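Oltovariについて

こんにちは、Oltovari(オルトヴァリ)のページを見てくださってありがとうございます!テーブルの修理と仕立て直しをしている小さな工房で、私が代表のアルサラン・モフマンド(Arsalan Mohmand)です。代表といっても、天板も削るし電話にも出るし、床も掃きます。看板の字も自分で塗りました(「O」がちょっと傾いているのは、脚立の位置が悪かったせいです)。

会社案内というと、理念とか沿革とかをきちんと並べるものらしいんですが、一度そういう文章を書いてみたら自分で読んでも眠くなってしまって、全部消しました。なので、お店でお茶を出しながらしゃべっているつもりで書きます。長いですよ。お急ぎの方はいちばん下まで飛ばしてくださいね。

何をしている会社か

テーブルを預かって、直して、お返しする。基本はこれだけです。食卓、勉強机、座卓、お店のカウンター、会議室の大きいやつ、学校の工作台。脚がぐらぐらする、天板に輪じみがついた、引き出しが途中で止まる、引っ越し先の部屋に入らない、そういうご相談を毎日いただいています。

椅子もたまにやります。たまに、と書いておかないと椅子ばかり来てしまうので(以前ホームページに「椅子もどうぞ」と書いたら、工房の通路が椅子で埋まって、奥の棚まで行くのに横歩きでした)。テーブルとおそろいの椅子でしたら喜んで一緒にお預かりします。椅子だけの場合はまずお電話をください。

それから、作業台の仕立て直し。これが最近とても多いんです。工房や研究室、お花屋さん、パン屋さんなど、立って使う台というのは本当に人によって「ちょうどいい」が違っていて、あと指二本分だけ低ければ腰が楽なのに、と我慢しながら使っている方がびっくりするほどいらっしゃる。脚を詰める、継ぎ足す、天板を張り替える、角を落とす。地味な仕事ですけど、お届けして実際に立ってもらったときに「あっ」と声が出る瞬間があって、あれが好きで続けているようなものです。

はじまりの話

開業したのは2010年6月15日です。雨でした。

その前は家具の配送をしていました。トラックで新しいテーブルを運んで、古いテーブルを引き取ってくる仕事です。新しいのを組み立てている横で、お客さんが古いほうの天板をなでていたりするんですよね。「ここ、息子がフォークでやったの」とか言いながら。それを荷台に積んで処分場へ持っていくのが、だんだんつらくなってきました。だって、ほとんどが直せるものだったんです。ねじが一本ゆるんでいるだけ、なんていうのもありました。

最初に直したのは自分の家の食卓でした。うまくいきませんでした。削りすぎて真ん中がへこんで、お味噌汁をこぼすと全部そこに集まってくるという、たいへん便利なテーブルになりました。今でも家で使っています。家族には不評ですが、私は見るたびに「力を入れすぎるな」と思い出すので手放せません。

その後、Nyberg(ニーベリ)という古い木工所に通わせてもらって、研ぎと接ぎと塗りをひととおり習いました。親方は口数の少ない人で、私が削った板を手のひらでさわって、うなずくか、首をかしげるか、それだけ。首をかしげられたら最初からやり直しです。うなずいてもらえた日は帰り道にコロッケを買いました。あの頃のコロッケがいちばんおいしかったなあ。

木工所が閉まるとき、道具をいくつか譲っていただきました。クランプ、鉋、それから名前のよくわからない曲がったヤスリ。名前はいまだにわかりませんが、猫脚の裏側をやるときに、これがないと話になりません。

工房のこと

場所はFlustovham(フルストヴァム)の坂の途中、もとは紙箱をつくっていた建物です。1階が作業場、2階が塗装と乾燥の部屋になっています。テーブルを2階に上げるの?とよく聞かれますが、上げます。荷物用の古い昇降機がついていて、これが決め手で借りました。動くときにすごい音がするので、打ち合わせ中に鳴ったらしばらく黙って待ちましょう。

入ってすぐ左が受付の机で、これはもちろんうちで直したもの。天板は学校の図書室にあった閲覧机の半分です。残りの半分は奥でお茶を飲む台になっていて、つなげるとちゃんと木目が合います(見たい方は言ってください、やって見せますので!)。

壁には紙やすりの引き出しがあります。いちばん減りが早いのは200番と決まっていて、朝いちばんに補充しておかないと昼には誰かが「ない!」と叫びます。だいたい私です。

夏は暑いし、2月は手がかじかんで接着剤も言うことを聞いてくれません。冬場は乾きを待つ時間を長めにとるので、そのぶんお返しも遅くなります。年度替わりに合わせて使いたい方は、どうか早めにご相談くださいね。毎年書いているんですけど、毎年ぎりぎりにお電話が来ます。気持ちはわかります。私も年賀状は毎年ぎりぎりです。

お預かりしてからお返しするまで

まず見せてください。写真を送っていただいてもいいし、近くなら伺います。写真のときは、上からの一枚と、裏からの一枚をぜひ。裏を見るとたいていのことがわかります。テーブルの下にもぐって撮ってもらうことになるので申し訳ないんですが、もぐったついでに昔のシールや落書きが見つかって、それで盛り上がってしまって用件を忘れた、というお客さまもいました。

次にお見積もり。直す前に「ここまではやる、ここは残す」を相談します。これをすごく丁寧にやります。きれいに直してくださいと言われて傷をぜんぶ消したら、がっかりされたことがあるんです。お母さまが毎日まな板を置いていた跡だったそうで。あれは私の聞き方が悪かった。それからは、傷のひとつひとつに小さな付箋を貼って、消すもの、残すもの、迷っているもの、と一緒に見ていくようにしています。迷っているものは、たいてい残します。

それから作業です。ばらして、掃除して、乾かして、接ぎ直して、削って、塗る。ばらすと中からいろんなものが出てきます。鉛筆、ビー玉、切手、干からびたお豆。出てきたものは封筒に入れて、テーブルと一緒にお返ししています。お豆もお返しします。

塗り上がったら、がたつきを見ます。水を張ったコップを置いて、四隅を順番に押して、水面がどのくらい揺れるか。もっと立派な道具もあるんですが、お客さまに見ていただくにはコップがいちばん伝わるので、お届け先でも必ずやります。床のほうが傾いているお宅も多いから、最後の調整はどうしても現場になります。薄い板を何枚もポケットに入れていくので、歩くとかちゃかちゃいいます。

お届けのあとは、しばらくしてから一度お電話をします。営業の電話ではありませんので、切らないでください……。

Primcombeのこと

Primcombe(プリムコム)は、うちでつくっている天板のシリーズです。修理の会社なのになんで新品があるのかというと、脚は立派なのに天板がもうどうにもならない、というテーブルがけっこうあるからなんです。水を吸ってふくらんでしまったり、真ん中で割れてしまったり。脚だけ取っておく方もいなくて、もったいないでしょう。

それで、手持ちの脚に合わせて載せられる天板を寸法どおりにおつくりしています。作業台用は、物をがんがん置いても気にならない表面にして、角は丸めに、手前の縁は肘が当たっても痛くないように少し斜めに落とします。この斜めの角度はずいぶん悩みました。段ボールで縁の型をいくつもつくって、配達に来る人、近所の人、うちの母、いろんな人に肘を置いてもらって決めました。母だけは最後まで「もっと柔らかいのがいい」と言っていましたが、それはもう座布団です。

色は落ち着いたものが中心です。派手な色もできます。一度、真っ黄色をご注文いただいて、仕上がるまで工房じゅうが明るくて楽しかったです。

これまでと、これから

これまでにお預かりしたテーブルは1000台を超えました。台帳は全部手書きで、最初の一冊はコーヒーの染みだらけです。ときどき見返すんですが、台帳番号834の欄に、大きな字で「脚、逆!!」と書いてあります。自分の字です。前脚と後ろ脚を逆につけて、お届けに出る直前に気がついたんですね。それ以来、ばらした脚には必ず外した向きを書いた紙を巻くことにしていて、新しく入った人にはまずこのページを見せます。

これからやりたいのは、直し方の教室です。ねじの締め直しや、輪じみの薄くし方くらいなら、おうちでじゅうぶんできます。それで修理の依頼が減ったらどうするの、と心配してくださる方もいるんですが、自分で少しさわったことのある人のほうが、いよいよというときに早めに連れてきてくれる気がするんですよね。テーブルを「連れてくる」と言うのは工房の口ぐせで、うつったらごめんなさい。

教室の日程はまだ決まっていません。決まったらこのページのどこかに書きます。たぶん上のほうに。

よくいただくご質問

安いテーブルでも直してもらえますか。
もちろんです!値段でお断りしたことはありません。新しく買うより高くつきそうなときは、先にそうお伝えします。それでも直したいとおっしゃる方が多くて、そういうテーブルはだいたい話が長いので、お茶を多めに用意しています。

直しているあいだ、代わりのテーブルは借りられますか。
食卓でしたらお貸しできます。形は選べません。丸いのが来るか四角いのが来るかは、そのとき空いているもの次第です。丸いのを借りてすっかり気に入ってしまい、「こっちを返したくない」と言われたことがあって、困ったけれどうれしかったです。

見学はできますか。
できます。汚れてもいい服で来てください。白い靴はやめたほうがいいです。お子さんも歓迎です。端材を持って帰る袋があると喜ばれます。

作業台の高さは、どうやって決めればいいですか。
いつもの靴で立って、いつもの作業のまねをしてみてください。そのときの肘の高さから相談を始めます。何人かで使う台なら、いちばん長く使う人に合わせるのをおすすめしています。台の上に据えつけたいものがある場合は、それも先に教えてください。天板の補強の入れ方が変わってきます。

テーブルのまわり
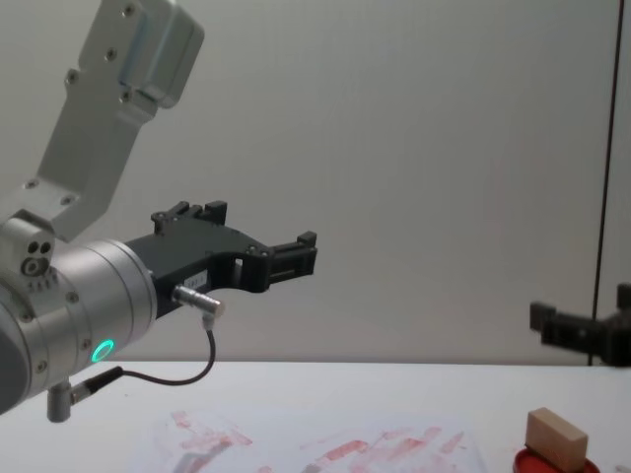

ご連絡先

お電話でもメールでも、お問い合わせのフォームからでもどうぞ。削っている最中は電話の音が聞こえないので、出なかったら少し間をおいてもう一度お願いします。お越しになる方は、坂を上がって傾いた「O」の看板が目印です。

Oltovari アルサラン・モフマンド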